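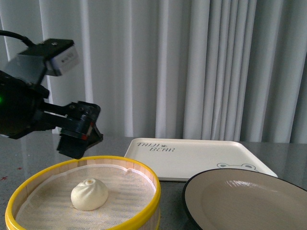
Nakent Community Kitchen — bun bench checklist, with comments
Checked: Mar 14, 2018

1. Bench top. Wiped before and after, please, right into the corners. The speckled pattern hides crumbs beautifully, so run your palm over it as well as looking. PASS

2. Steamer. Check the slats for splinters and the coloured band for splits. The cloth should sit flat and come up the sides a little — I know it creeps, mine at home does too. PASS, new cloth due in May

3. White board with the bear. Look for deep knife marks and stand it up to dry once it's washed. PASS
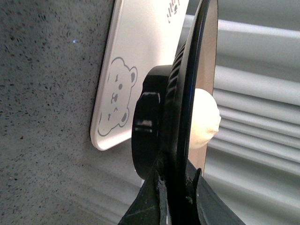
Skerkley bench asks whether the boards could go through the hot wash every night, as theirs have started to smell of garlic chives and a rinse isn't shifting it.

Yes, by all means, and thank you for raising it. I've added it to the closing list for both benches.

4. Moving the buns. Lift them gently from underneath or the sides, and never stack them. If one lands on the floor it goes in the bin, however lovely the pleats were. PASS

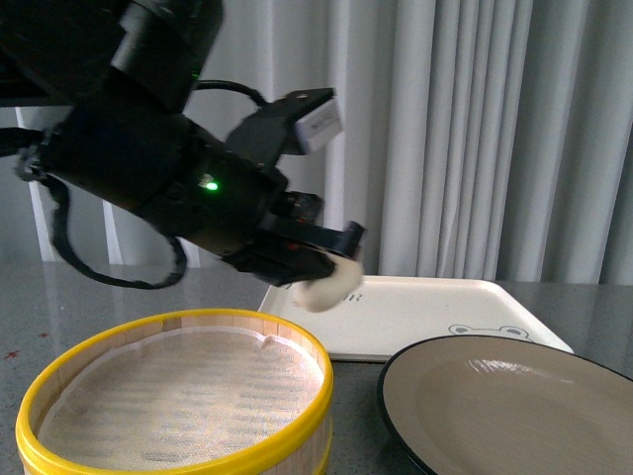
Dumpling over the cream tray, lined steamer at the front.

5. Plates. Feel round the dark rim for chips, and hold each one to the light for any greasy film. I set 2 aside from the Salcedo cupboard and they've gone out for good. FIX, replacements wanted
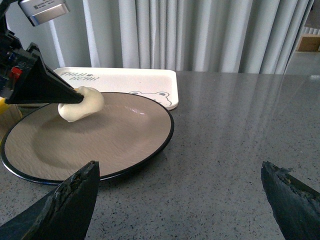 While you have the plates out, have a look at the shelf they live on, as it had flour along the back again and flour brings visitors we'd all sooner not have. The Fuvness sheet covers the burners and the kettle, so I've left those alone.

Next check in May.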